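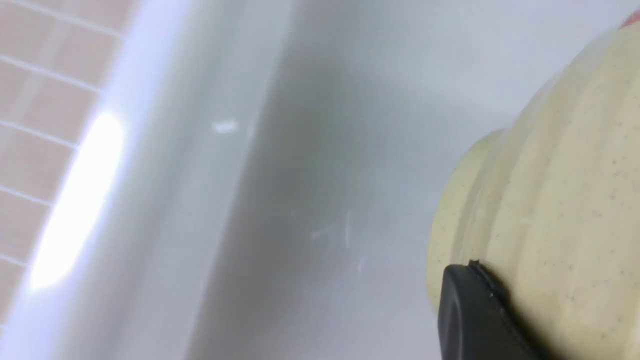
Growers along the Urura valley say the old hedge banks should be recorded before any more of them are ploughed out, and that the new survey has come at the right time. One farmer told the spring meeting that two banks on his own land were missing from every map he had been shown.

The Skititz landscape group will begin the survey in August. It covers 1433 hectares of mixed farmland between Min and Luvel, where small fields are still divided by earth banks, ditches and rows of pollarded willow. The group has already listed 65 banks from old parish maps, and each of these will be visited on foot.

Survey teams will note the length and height of each bank, the trees and shrubs growing on it, and whether it is still grazed or cut. Landowners will be asked for permission in writing first. Results will be shared with partner groups in 4 other regions, which are using the same recording form.

A grant of 900 euros will pay for printing and travel. Anyone who farms in the area, or who has old photographs or field plans, can contact the Skititz office. Training for new surveyors starts at 10 am in the village hall at Luvel, and boots are needed for the afternoon.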